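Twin arms, one bench: Inach on its Doresell kit
22/08/2019

Inach has sold the Doresell two-arm bench kit since January. The buyer gets a pair of arms, the mounting rails, a controller and a year of software updates. The benchtop is left to the customer. We spoke with the firm's product team about what the kit does well and where it still needs attention.

The rails were the first topic. Earlier units bolted straight to the bench, and moving an arm meant drilling again. "Now you loosen the clamps, slide the base and run the calibration," the team said. "It takes 17 minutes if the cables are dressed properly -- longer if they aren't."

Packing tasks make up most of the demonstration library. Pens, pencils, markers and scissors are set out beside an open plastic case, and the software decides which arm should reach for what. Slim items laid close together are the hard part, as the fingers need clearance on both sides.

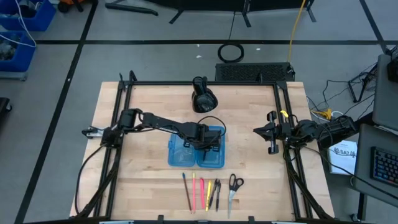

Hashmi, which has run the kit for 27 weeks, told us that the grip was reliable on round barrels but that scissors needed a slower approach and a second set of finger pads. It also wanted the calibration routine to save more than one rail position.

Inach accepts both points. "Saved positions are in the next release," the team said. "The pads are a Tunby part and we don't set their schedule."

The controller logs 40 readings a second from each joint. Export is to plain text only, a limit the team put down to cost. Replacement finger pads are sold separately, in pairs.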